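Section 6: Setting up the table-clearing arm and handing work over to it

I wrote this section after we put the Rikora system into the dining rooms at Purska, so it's as much about the people on shift as it is about the kit. If you've skipped straight here, go back and finish the safety checks in section 5 first. I'll wait!

Before you start

You'll need the room plan, the item list for your site and one person from the floor team who clears tables for a living. I mean that last one. Henrique Meireles did every breakfast shift at Purska before the arm came in, and he spotted more in one morning than I had in a week at my desk (he knew which bowls slide, for a start).

1. Open the planner and load your room. Ours is saved as Lorora 178, but call yours whatever you like.

2. Place the table, chairs and pedestal to match your own measurements. Don't trust the old floor plan. Ours had a table facing the wrong way and I lost an afternoon to it.

3. Add the crockery and anything else that lives on the table. Plants count. So does anything a guest might leave behind.

4. Choose which items the arm may pick up and which it must leave alone. Anything you haven't marked is treated as leave alone.

Note: the leave-alone list belongs to the floor team. They can change it from the tablet without asking me or anyone upstairs, and I'd like it to stay that way.

Running the first clear in simulation

5. Pick one item and press Rehearse. Start with something upright and sturdy, and save stacked plates for later.

6. Watch the approach at slow speed. Stop it if the fingers come down too close to a neighbouring item, then nudge the grasp point and go again.

7. Once you're happy with the grasp, try the lift. Keep an eye on whatever is standing next to it.

Caution: a good rehearsal doesn't clear you to run the real arm with people seated. Do the supervised runs in section 7 as well, with someone at the stop button.

I usually rehearse with the awkward pairs, where two things have been left side by side with hardly a gap between the rims. People do that without thinking when they've finished eating. Hagos Berhe, who leads evenings, asked me to keep those layouts in the set, and I now open every training session with one.

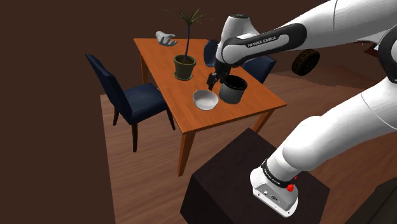 8. Save the rehearsal with a name your colleagues will recognise. "Bowl next to pot" beats "test 541" every time – ask me how I know.

What changes on shift

The arm takes the lifting and carrying at its own table. Wiping down, resetting and talking to guests stay with the team. At Purska the clearing round used to be one person's job, and now that person looks after the arm for part of the shift and swaps over halfway. We tried leaving the same person on it all evening and they were bored stiff, so please plan the swap into the rota from day one.

9. Write the swap time on the shift sheet, next to the name of whoever is minding the arm.

10. At handover, tell the next person about any item it dropped or refused. Use the notes box in Aranda if you can't catch them in person.

Note: minding the arm is work. Don't give that person a section of tables as well, even when it's quiet.

If the arm pauses and shows a blue light, it's waiting for somebody to confirm an item. Look at the tablet, choose Take or Leave, and step back behind the floor line before you press Continue.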